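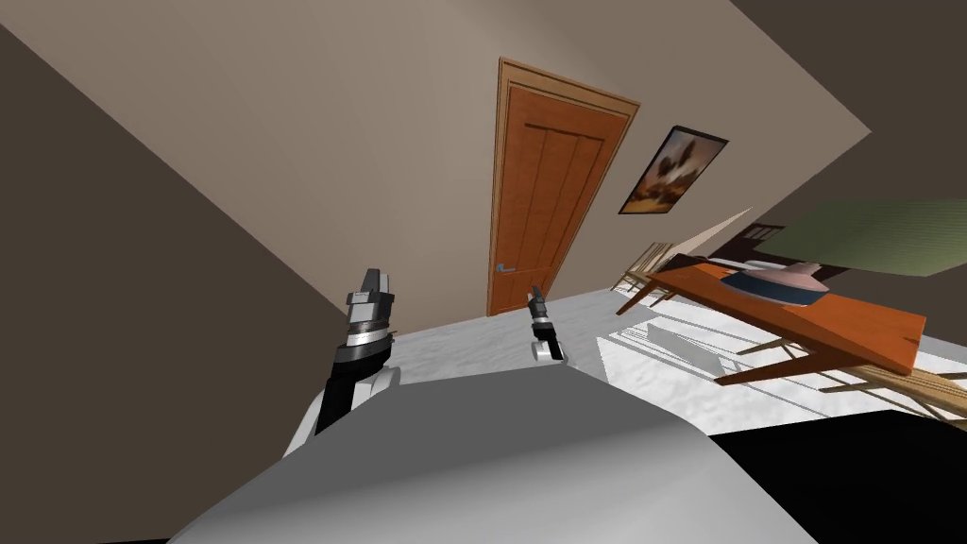

Noman Qureshi picks up on the second ring and he's already talking. Onions. He's got a sack of onions going soft and wants to get through them before lunch, so if I don't mind the chopping, we can do it now.

I don't mind the chopping.

Qureshi runs the Willaslow supper club, which isn't really a club. No dues, no list. You pay at the door, you sit where there's a seat, you eat what's made. Last year they served 1,816 plates. He knows the number exactly becuase he writes every one down in a school notebook, one line per plate, name of the dish and whether it came back clean.

"I wanted 2,000," he says. "Missed it. We had a bad June. Stove went, then the other stove went."

Started with soup. Lentil, his aunt's, and he still makes it every opening night even though by his own account it's the least popular thing he cooks. Then rice dishes. Then a phase with dumplings that he describes as "a mistake that lasted all winter."

He learned in a restaurant called Gulletti, long gone now. Dishes first, then salads, then the line. Hated it? "No, loved it. Hated the hours. I'd get home at two in the morning and eat cereal standing up. A cook eating cereal! Every cook I know does it."

What did he take from there? Salt early, he says. Warm the plates. Keep a wet towel under the board. And don't put out a menu longer than what you can hold in your head, which for him is four things, and one of them is bread.

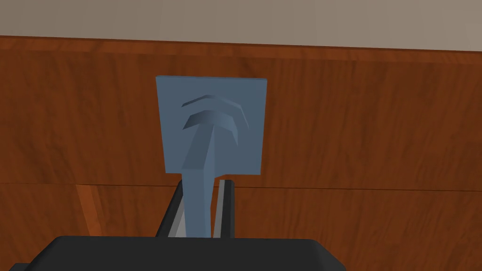 How does he decide what to cook for a night? "I go to the market at six and buy what's cheap and looks good, and then I panic in the car." By the time he's home there's a plan. Usually.

The market is Bastos, out past the rail yard. He's bought from the same greens stall for years and still gets charged full price. He's a little sore about it. The one time he asked for a deal, they gave him a free bunch of parsley and told him not to ask again.

Money comes up. It has to. A seat is 50 dollars for a long night with everything, less for soup nights, and he says it just covers it. Flour's up. Butter, don't get him started. He put 2,000 of his own into the second stove and hasn't paid himself back. "My wife knows. She doesn't know know."

More chopping. Something hits a pan.

I ask about the Fovari, the dish people drive in for. It's a baked thing, eggplant and lamb, flatbread on top torn up and crisped in the fat. The name is a nickname for a neighbor who used to ask for seconds before he'd finished firsts.
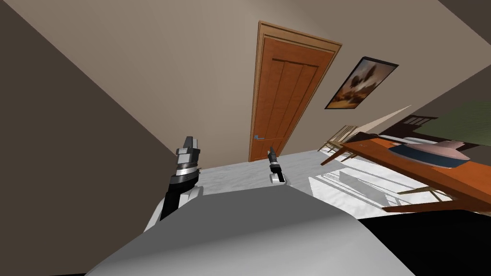
He won't give out the whole recipe but he'll give peices of it. Salt the eggplant the night before. Use more black pepper than seems polite. Let it sit half an hour out of the oven, covered, and if people complain give them bread.

"The sitting is the recipe," he says. "Everyone wants to cut it hot. Then it's soup."

Would he ever open a real restaurant? Long pause, or he was checking the pan. He's looked at places, one with a good kitchen and terrible parking. Went back twice. Did the math on the back of the notebook and closed the notebook.

"Ask me after the summer," he says. Then he says the onions are catching and he has to go, and could I put in that soup nights start at seven, not seven thirty, people keep coming at seven thirty.

Soup nights start at seven.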